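Gitetent Power Draw Records
October 16, 2018 | Jamie Bellamy
5 min read

Gitetent is a table of wall-socket power readings from secondhand desktop computers. Each row is one reading of one machine in one state. The table was put together to compare idle draw across office-grade towers before they are resold or scrapped. It can also be used to check estimates produced by power calculators.

Contents

The release is one CSV file, readings.csv, and a second file, machines.csv, that holds one row per computer. readings.csv has 2,973 rows. Of these, 1,952 were taken at idle and the rest under load. machines.csv has 40 rows. The two files join on machine_id.

Fields in readings.csv

- machine_id: string, the prefix KP or GO followed by three digits. KP machines were read at Kullport, GO machines at Gosselin.
- state: idle or load. Standby is not covered.
- watts: decimal, one place. Average over the reading window.
- window_s: integer, length of the window in seconds.
- volts: decimal, line voltage at the start of the window.
- pf: power factor as shown by the meter. Blank if the meter did not report it.
- note: free text, usually blank.

Fields in machines.csv

- machine_id: as above.
- psu_rated_w: rated output from the power supply label. Blank where the label was missing or could not be read.
- ram_modules: integer.
- drives: integer, hard drives and solid state drives together. Optical drives are not counted.
- gpu: yes or no. Graphics built into the processor is no.

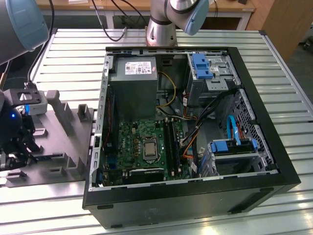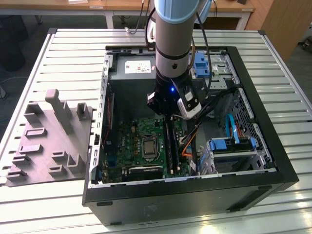 Desktop tower with the side panel removed. Photos: Sandro Lombardi

Method

Machines were closed up and left running for the warm-up period before the first reading. Idle means booted to the desktop, network cable connected, display asleep, no user programs open. Load means all processor threads busy with the same integer workload. The graphics card was not loaded separately, so load figures for machines with gpu set to yes are well below their possible maximum.

All readings were taken on the AC side with a Brondetti inline meter. Monitors and speakers were on a different outlet. Keyboard and mouse were powered from the computer and are included in the figure.

Known problems

Version 1 had the volts and pf columns swapped for part of the GO series. This is fixed in version 2. If your copy has volts below 1, download the file again.

The meter resolution is poor under 5 W. Power supplies were not swapped between machines, so supply efficiency and component draw cannot be separated from this table.

Changes in version 2

- Column order corrected in the GO series.
- Duplicate rows from the April upload removed.
- Decimal commas replaced with points.

Send corrections to Jamie Bellamy with the machine_id and the row number.

3 comments | 11 shares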